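首页 > 生活碎片 > 桌面与收纳

十一月 文/图:阿柚

分类:清包记 | 标签:随身小物、木桌、贴纸、鼠标

大家好呀,又到了清包的时候!老读者都知道我有个毛病,包越背越重,重到肩膀抗议了才肯坐下来翻一翻。这次翻的是那只背了两年的 Pirnik 帆布包,地点选在 Zillurville 楼下的中庭。我特别喜欢在那里做这种琐碎的事,桌子够大,东西摊开也不挤,抬头就是一圈砖墙和一层一层的窗户,偶尔有人拖着行李从旁边走过去,谁也不会多看你一眼。

给自己定的规矩还是老三样:先全部倒出来,再一样一样摆开,最后决定谁回包里、谁回家里、谁进垃圾袋。限时 60 分钟,超时就去旁边的 Vrettos 罚自己买一杯最贵的咖啡。(结果当然超时了,那杯咖啡还挺好喝的,所以这个惩罚好像没什么用……)

先说一下包的情况。清之前我在家称过,光是零碎就有 800 克,电脑还没算进去呢!难怪每次赶车都觉得背后有人在拽我。内袋的拉链今年春天坏过一次,我自己换了个拉头,颜色没配对,原来是银的,换上去是铜的,看久了倒也顺眼。包底的帆布磨得有点发白,下次想找块厚布垫一层,有做过的朋友欢迎留言教教我。

照片这次放得少,挑了两张,字倒是写了一堆,大家慢慢看。
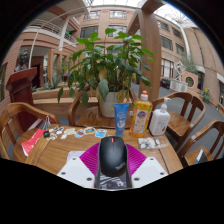 我摆东西向来没什么章法,手伸进包里摸到什么就先放什么,放完一排再回头挪。扁的、小的排在前头,能站的统统往后站,这样拿起来不会碰倒。红白色的锡箔小包放在最左边,旁边接着黑色的小东西、白夹子和小钥匙,再往右是一张米色卡片和三张花花绿绿的贴纸。贴纸我真的舍不得扔!红白的那张、橙蓝的那张,还有蓝白底带小人儿的那张,我在心里给它们排了好几遍名次,最后也没排出来,全部留下。我以前收贴纸都是随手夹在书里,夹着夹着就忘了,后来在 Brurkside 的旧货集市上淘到一个铁皮扁盒,从此它们才算有了个家。盒子快满了,这个另说。

后面站着的三位是这次的大件:蓝色软管倒着立在盖子上,中间一瓶高高的黄色瓶子,右边是按压瓶。出门背着这些瓶瓶罐罐确实有点夸张,我妈每回看见都要说我像在搬家。可是我就是那种“万一要用呢”的人嘛,没办法。最后的处理是按压瓶回家,以后只带小分装;软管留下,它不占地方,塞在侧袋里刚刚好。

顺便夸一夸桌子后面那盆绿植,叶子长长的、亮亮的,种在白色瓷盆里,靠近盆口的地方有几片发黄了。我每次来都想替它把黄叶剪掉,可是又不是我的植物,总觉得不太好意思动手。养过类似大叶子的朋友说,老叶子黄一点很正常,新叶精神就不用太担心,那我就放心了。

钥匙这件事要单独讲一讲。我大概属于钥匙收藏型人格,自行车锁的、旧信箱的、抽屉的,统统舍不得丢,其中有的锁早就不在了。这次下决心一把一把对,对不上的先装进信封,写上“待查”,放到玄关抽屉里。半年以后还没用到就真的处理掉。夹子也是,平时夹零食袋、夹票据,用完顺手往包里一扔,下次要用又找不到,于是再拿新的。恶性循环!现在统一放进一个带扣的小布袋,10 块钱买的,软软的,不会硌到别的东西。

卡片类我也顺手定了个规矩:一个月没掏出来过的就不随身带。以前包里总有各种集点卡,集到一半店都搬走了。Vrettos 那张倒是一直在用,喝满有一杯送,按我这个超时频率,大概很快就能集满。

写到这里歇一下,去续了杯水。下面轮到鼠标和鼠标垫了,这两样我每天都用,感情比较深,所以啰嗦几句,赶时间的可以直接跳到最后看清单。
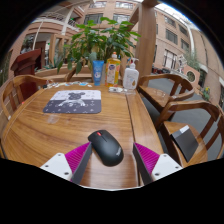

摄影:阿柚 / 清包记相册

鼠标垫上的小熊是我的心头好!其实它到底算不算熊,我和同事争过好几回,圆耳朵、深灰色的脑袋,白白的手脚摊开趴在那里,我坚持说是熊。垫子一半偏白,一半深灰,深灰那半边还撒着小小的白色十字和符号,脏了不太显,这一点对我这种边吃边打字的人很友好。缺点是卷起来塞包里容易翘边,到了地方要反过来压一会儿才肯躺平。现在我改成平着放,贴着电脑那一层,翘边的情况好多了。

黑鼠标就没什么花样了,最显眼的是那个红色滚轮,一坨黑乎乎的东西里找它特别快。我用鼠标很费,手劲大,滚轮总是先出毛病,所以对这只格外小心,出门要用软布裹一下。之前图省事直接扔进包里,和钥匙滚在一起,拿出来一看多了好几道划痕,心疼了一路。大家引以为戒!

再说说这张木桌。我对有纹路的木头完全没有抵抗力,棕色的,一道一道的,擦亮以后特别好看,右边还有一条深色的缝把窄窄的边板分出来。我家那张白桌子就很无趣,放什么都像在办公。想过要不要换一张木的,逛了几家店,喜欢的都太贵,便宜的又嫌轻,拖到现在也没买。所以有空就跑到这里来蹭桌子,带块抹布,用完顺手擦干净,也算礼尚往来。

喝水的痕迹是木桌的大敌,这个我有发言权。在家里用旧木凳试过不少办法,杯垫最管用,其次是手边常备一块干布,看见水印马上擦。网上说的那些偏方我不太敢推荐,我自己试过一种,凳子面花了一块,到现在还拿花盆挡着呢。

好啦,贴一下最后的去向,留着下次清包的时候对照:

回包里:鼠标、鼠标垫、蓝色软管、小布袋(夹子都在里面)、常用的钥匙。
回家里:按压瓶、贴纸(进铁皮盒)、对不上锁的钥匙。
待定:高高的黄瓶子。太沉了,可是又常用,我打算先找个小瓶试一个星期。

另外从内袋最深处翻出来 15 张小票,最早的一张字都褪光了,只剩下一片白。能看清的我拍照记了账,剩下的全撕了。小票这东西真的会繁殖,我现在每天睡前掏一次口袋,坚持了几天,感觉还可以,能坚持多久就不敢保证了。

清完再背上肩,第一感觉是轻!走路都想蹦两下。第二感觉是空落落的,老想往里面再塞点什么,路过文具店的时候硬是忍住了没进去(在门口站了一会儿,不算)。

有朋友上次问我清包多久一次比较好,我自己是换季清一次大的,平时小清随缘。如果你也和我一样爱囤小东西,可以先从一个侧袋开始,别一上来就全部倒出来,不然很容易翻到一半累了,又原样塞回去。别问我怎么知道的,我那只旧双肩包到现在还是那个状态,鼓鼓囊囊地坐在衣柜底下。

下一篇想写铁皮盒里的贴纸,要一张一张拍,可能会拖一阵子。还有人想看我怎么换拉头,那个步骤其实挺简单的,等我找到当时剩下的铜拉头就补上。你们包里最占地方的东西是什么?留言告诉我吧,我想看看有没有人比我更夸张!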